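The Secret Life of the Silverware Drawer

Open the drawer where your family keeps the forks and spoons. Go on, we'll wait! What do you hear? Rattle, clink, clatter. It's probably the noisiest drawer in the whole house, and everything in it has a story that goes back a very, very long way.

Grown-ups call these things utensils (say it like this: you-TEN-sills). A utensil is a tool you hold in your hand to do a job, usually a job with food. Your table fork is a utensil. So is the big spoon that stirs the soup, and so is a whisk, and a spatula, and a potato masher.

Spoons came first (well, almost)

The oldest spoon of all is the one at the end of your arm. Cup your hand under the faucet and you've made one! The trouble is that a hand spoon leaks, and it's no good at all for hot soup. So people long ago picked up seashells and used those. Then they tied shells to sticks, or carved spoons out of wood and bone and animal horn. That long handle is a clever idea, because it keeps your fingers away from the heat.

Knives are even older than carved spoons. The first ones were pieces of sharp stone, chipped along the edge. For hundreds of years, people in Europe who went out to dinner brought their own knife along, hanging from a belt. Imagine doing that at your best friend's birthday party!

Forks took forever

Big forks for cooking have been around since ancient times, but little forks for eating were slow to catch on. When they came to Italy, plenty of people in other countries laughed at them. Why would you need a fork when you had perfectly good fingers?

The pointy parts of a fork are called tines. Early table forks often had only 2 of them, set far apart, and they were straight as sticks. Great for stabbing a piece of meat, terrible for peas. Forks with 3 tines came along, then 4, and somebody had the wonderful idea of bending them into a gentle curve so that food could ride on top. Next time you have peas, say thank you to that curve.

In China, people had been using chopsticks for a very long time before any of this. Chopsticks work like longer, thinner fingers, and they are excellent at picking up noodles once you get the knack. Lots of people around the world eat with their clean hands, too, and there are good manners for that just as there are for forks.

What's it made of?

Most of the shiny utensils in kitchens today are stainless steel. Plain iron turns orange and crumbly when it gets wet and air gets at it. That's rust. Stainless steel has a metal called chromium mixed in, and the chromium makes an invisible skin on the outside, much thinner than a hair. Scratch it and the skin grows back by itself!

There are many recipes for stainless steel, and they have numbers the way crayons have names. One of the most common kinds in kitchens is called 304. If you turn a pot or a serving spoon over, you may find that number stamped on the bottom in tiny figures. Not everything has it, but it's fun to look.

Wooden spoons have a talent of their own. Heat moves through metal quickly and through wood slowly. Leave a metal spoon in a bowl of hot oatmeal and ask a grown-up to help you feel how warm the handle gets. A wooden one stays much cooler.

Why line them up?

Cooks like to lay their tools out in a row before they start. You can find the one you want with a quick look, and you don't have to dig with floury hands. If you've ever hunted for the green crayon at the bottom of the box while your idea was flying away, you know the feeling.

Table setting is another kind of lining up. In a simple American place setting, the fork goes on the left of the plate. The knife goes on the right, with the sharp side turned toward the plate, and the spoon goes next to the knife. The napkin can sit under the fork or beside it.

A trick for remembering the sides: fork and left both have 4 letters. Knife, spoon and right all have 5!

And don't forget the cloth

A folded cloth is a utensil's best friend. It dries, it wipes, it catches drips. Cloth drinks up water because it's made of threads, and the threads are made of tiny fibers with spaces between them. Water creeps into the spaces and stays there until you wring it out or hang it up. Cotton is especially thirsty.

Folding helps, too. When one side of a folded cloth gets damp, you can turn it over or open it up and find a dry part. How many clean sides can you get out of one dish towel?

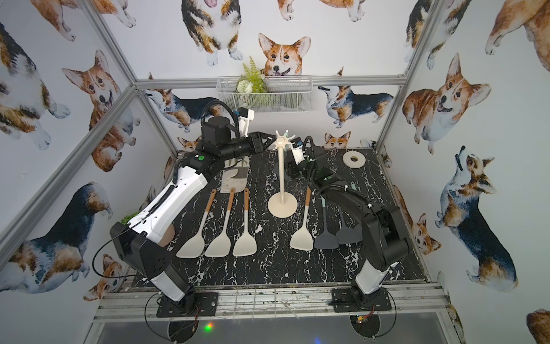 Eduard Kuruc wrote to us from Tallcombe to say that in his family the cloth always gets folded in half and then in half again, and that whoever dries the dishes has to line everything up on the table by size before it goes back in the drawer. His granddaughter, he adds, is 11 and can do it faster than he can.

Thank you, Eduard! Sorting by size is a great game, and you can try it tonight.

Try it yourself

You'll need a dish towel and a handful of clean spoons (leave the sharp knives to a grown-up). Spread the towel flat and put the spoons on it in a row, shortest to longest. Now sort them again by weight, using only your hands and keeping your eyes shut. Is the longest spoon always the heaviest?

When you're done, look at your face in the bowl of the shiniest one. On the inside you're upside down. Flip the spoon over and you're right side up again, with an enormous nose!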